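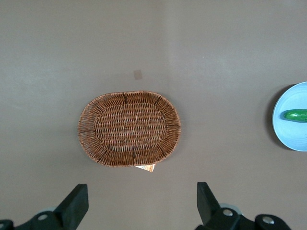
Sneha Mathur's objection is that a person moving a gripper by remote control already knows where everything is, so the recordings teach the arm a person's shortcuts and leave out the looking. I have kept her remark at the top of this README because I mostly agree with it, and because people who download robot data tend to skip to the loader.

Gudham tabletop demonstrations, wrist view
README and data card, last edited May 10, 2025

What you get

482 demonstrations of short pick and place jobs on a gray tabletop, every one of them driven by hand over a remote link. The usual job is to move a piece of play food from a plate to a woven basket, or back again. Each demonstration has the wrist video, the joint positions, the gripper opening and one line of English saying what the operator was asked to do. There is no overhead view. We had one and the clocks never agreed, so it was dropped.

Operators were Liudmyla Kravets, Afiq Jugah and Yanti Entili. Ludger Ackermann wrote the recorder and still answers mail about it.

Folders

daly: 100 demonstrations recorded in the first room, before the controller was changed. Slower, more pauses.
kendik: everything after the change.
splits: text files listing what we held out. Please use them. If you make your own split, say so when you report a number.

How the demonstrations were made

The operator sat beside the table with a hand controller and a screen showing the wrist view. They were told to use the screen only. They did not. You can tell from the motion: the arm heads straight for a plate that is barely in view, with no search at all. A policy trained on this will learn to move confidently toward things it has not seen yet, and then you will wonder why it reaches into nothing when the plate is somewhere else.

We also tried guiding the arm by hand, with the motors slack. The paths were smoother but an operator's sleeve kept getting into the picture, and none of that material is included.

What "success" means in the labels

The operator pressed a key. That is the whole procedure. Afiq was strict and marked a drop on the basket rim as a failure. Yanti counted it if the thing stayed put. We did not go back and settle it, so treat the success column as an opinion. Filtering on it made our own results slightly worse, and I can't tell you why.

Claims we don't make

In October we trained a small imitation model on the kendik folder and it finished the task in 80 percent of trials. That figure has been passed around more than I'd like. The trials used the same table, the same objects and starting positions close to those in the recordings. Moving the basket by a hand's width was enough to hurt it badly. I would not call that learning to put food in a basket. It may be closer to replaying an average path with small corrections.

Nor do we claim that more of the same would help. Going from half the folder to all of it changed very little.

Known problems

The gripper fingers are black and take up the bottom of the wrist view. Cropping them out is tempting and will cost you the last part of the grasp.
Stray bits on the table, such as tags and flat marks, were not cleared away consistently. A model can use them as landmarks. Ours probably did.
5 demonstrations in daly have the gripper signal reversed. They are listed in splits under bad_gripper.
The instruction line was written before each run and not corrected when the operator did something else.

Use

Fine for testing a loader, comparing two training recipes on equal terms, or teaching a class what demonstration data looks like. A poor basis for any statement about kitchens. The Kusel release will have moved tables and a second lighting setup, if we get the room back.

Corrections go to Ludger, with the folder and the run name.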